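Laundry Room Tips: When the Robot and the Washer Don't Get Along

I've had a Buridero arm helping with the washing since September, and I am still very fond of it, but I want to tell you about the morning it tried to close the door on a bath towel. One corner was hanging out over the rubber gasket, and the arm pushed, and pushed again, and went on pushing while I stood there with my coffee saying "oh no, oh no" as if that would help! By the time I reached the stop button the door latch was bent and the towel had a hole in it.

My friend Marwa Bouzid, who has fixed more appliances than I've owned, came over and went through the settings with me. The closing force was at 300, far too much for a washer door. We brought it down to 32 and it closes mine perfectly well.
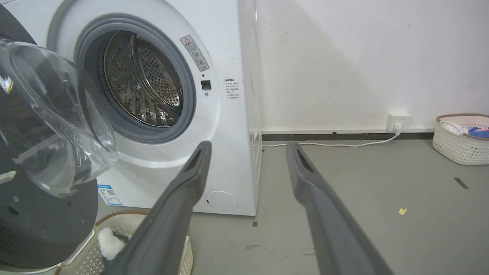
She also got me into a few habits that I'd pass along to anybody. Run your hand all the way around the gasket before you let the arm near the door, and tuck in any sleeves or sock toes. Keep the baskets off to the side so it has a clear path (mine once hooked a basket handle and dragged the whole load across the floor, bless it). Wipe the finger pads with a damp cloth every so often, as detergent makes them slick and then it grips harder to make up for it.

If you see error 202, that's the arm telling you it met something it didn't expect. Please don't just press resume, like I did. Stop it, switch it off at the base, and have a good look inside the drum and around the latch first.

And keep children and pets out of the laundry room while it's moving, even if it's only going to be a minute. My cat now waits in the hall and complains.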